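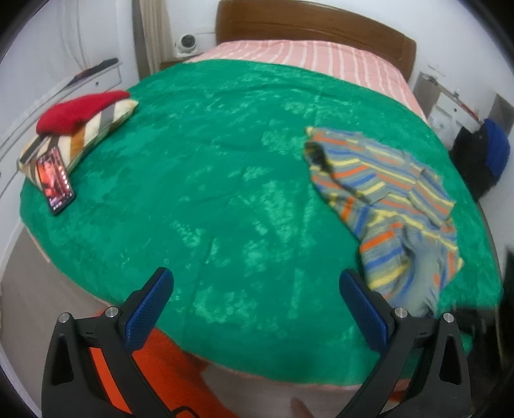 marlowe_st: Wash it before you block it, not after. I know that's the opposite of what the Kastden booklet tells you, but every superwash thing I've made has grown in the first wash, and you want to know how far before you start pinning.

pinkribbing: OK but what about the colors running? That's my whole worry. The orange is the one I'd lose sleep over.

marlowe_st: Cold water, a splash of vinegar if it makes you feel better (I don't think it does a thing), and don't let it sit. Ten minutes, in and out.

tinyskein: Vinegar does nothing for a dye that's already been set, and if it hasn't been set, you'd need heat too. Please stop telling people vinegar! Use a color catcher sheet.

marlowe_st: I said I don't think it does a thing!

tinyskein: You also said "a splash of vinegar" lol

pinkribbing: So to back up for anyone who missed my first thread – I've been doing stripes in leftover Sketden DK, gray for the main color and then orange, blue and yellow. The gray is from a mill end I bought last January and the rest are all from different bags, so who knows what they'll do together. My gauge swatch came out fine but I only swatched the gray. Yes, I know. Please be kind.

gusset_and_gore: I will be kind, but I'm going to ask how you carried the yarn. Did you cut at every stripe or run it up the side?

pinkribbing: Ran it up the side for the yellow and blue, cut the orange because the gap was too long. I have so many ends. I wove in ends for two whole movies and I still have the left side to go.

gusset_and_gore: Then check your side edge before it goes anywhere near water. If the carried strands are tight, that edge will pull up shorter than the other one, and blocking won't fix it. I had one that looked fine folded up in the bag and then hung like a sail once it was on. I ended up snipping the floats and weaving in every single one. Took longer than the knitting did, or it felt like it.

oldwoolsock: Disagree on snipping. I've carried up the side on stripes for years and a tight edge nearly always relaxes with a good long soak. A LONG soak, mind you, not ten minutes. Half an hour at least, let the fiber drink. Squeeze, roll in a towel, lay flat, pat it into shape and leave it alone.

marlowe_st: A half-hour soak with mystery orange in it? Brave.

oldwoolsock: I've only had one run on me and that was a red.

tinyskein: Red and orange are pretty close neighbors, just saying.

quietcables: Could you test it first? Take a bit of the orange, wrap it in a wet white paper towel, press it and leave it overnight. If the towel's clean in the morning I'd go ahead with the longer soak. If there's any color on it at all, do the short cold one with the catcher sheets and accept that you may have a wonky edge.

pinkribbing: Oh that I can do! I have a whole butterfly of orange left over. Wetting it tonight.

hoditz_fan: Popping in with a different question, sorry to hijack. How much yardage did you go through? I have one 300 yard skein of the Hoditz sock held double plus a bag of scraps and I keep telling myself it's enough.

pinkribbing: I wrote it down for once! 656 yards all together, and 316 of that was gray. But that's DK, so I don't think it helps you much.

gusset_and_gore: Held double you only get half the length out of that skein, so you're down to 150. The scraps would have to do a lot of work.

hoditz_fan: Well, shoot. Maybe it's a hat.

oldwoolsock: Or make the scraps the main color and let the Hoditz be the stripe. I did that with a bag of odds and ends from the Gündoğdu shop and I like it more than the ones I planned. There's a lot of mustard in it. I've come around on mustard.

hoditz_fan: Hmm, maybe. I do have a lot of green.

knotsofar: Can we go back to stripe order a second, because I'm stuck on mine. I have the same sort of palette going (gray, a blue, something bright) and every time I put the blue next to the gray it just disappears. Looks great in the ball. Two rows in and it's mush.

quietcables: Take a photo on your phone and turn it to black and white. If the blue and gray come out the same, that's your problem. You need something lighter or darker between them.

tinyskein: People always say the black and white thing and I think it's overrated. Some of my favorite stripes would flunk that test. Soft is allowed! They don't all have to shout.

quietcables: Sure, but knotsofar said mush, and mush was not a compliment.

knotsofar: It was not lol. OK, I did the photo. They're the same exact gray. I feel silly. Would a couple rows of cream between them help or make it busy?

quietcables: Cream would do it. Try one row before you commit to two, you can always rip it back.

marlowe_st: One row leaves you on the wrong side of the work with your yarn if you're knitting flat. Two is easier. Or go one row on a circular and slide.

knotsofar: Sliding is how I ended up with a twisted mess last time, so two rows it is.

pinkribbing: Paper towel report, since I promised. It's the next morning and the towel is – very faintly – peach. Like, I had to hold it next to a clean one by the window. Does faint peach count?

tinyskein: It counts.

oldwoolsock: That wouldn't stop me. Half of that rinses out in the first minute.

quietcables: I said any color at all, so I have to stick to my guns. Short and cold, with catchers.

pinkribbing: I did lay a tape along both sides like gusset said and the carried side is a tiny bit shorter, less than the width of my finger. I can live with a finger. Going short and cold, two catcher sheets, and the vinegar is staying in the kitchen.

marlowe_st: I feel personally attacked but good luck!

gusset_and_gore: A finger is nothing. When it's laid out to dry, pin just that side and ease it down a little at a time. Move the pins again after an hour or two while it's still damp.

hoditz_fan: Update from me as well: I counted what's in the scrap bag and it's 40 little balls, and most of them are green. I'm casting on tonight with the greens as the main color.

oldwoolsock: Yes! Put some mustard in it.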